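I'm looking for a few people to help me show visitors around Serville next June, and if you love this town half as much as I do, please keep reading!

I run Nitov Walks, small guided tours of the old harbor district, the covered market and the Ignacio Gardens. Last year we took out almost 1,000 guests, and I did far too many of those walks myself (my knees would like a word). I need 3 guides for the summer season, plus one person to handle the day trip to Danddale.
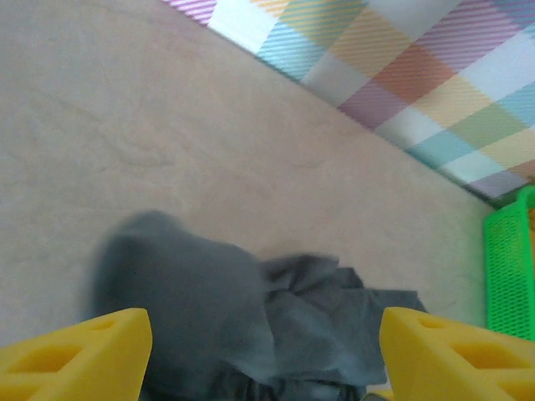 You don't need a tourism degree. You do need to be on time, speak clear English, and be okay with stairs, including the 124 steps up to the lighthouse. A second language is great. I'll teach you the route and the stories, and you'll shadow me until you feel ready.

Pay is $250 a week for four morning walks, and tips are yours to keep. 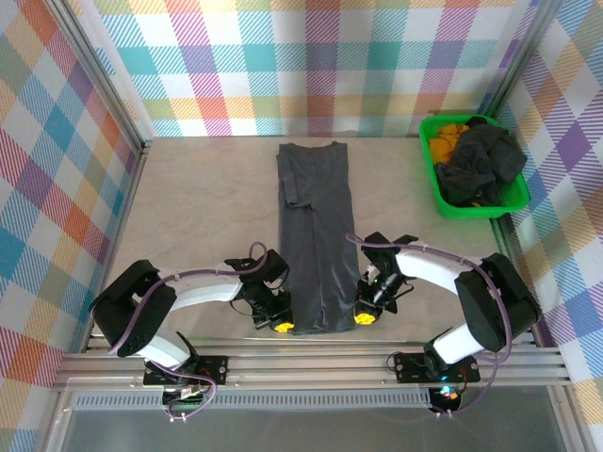
*Marilou Marquez*

To apply, send me a short note about your favorite corner of Serville and what you'd tell a stranger about it. No résumé needed, just a phone number and the mornings you're free. I'll call everyone back, though it may take me a little while over the holidays.

Posted December 10, 2020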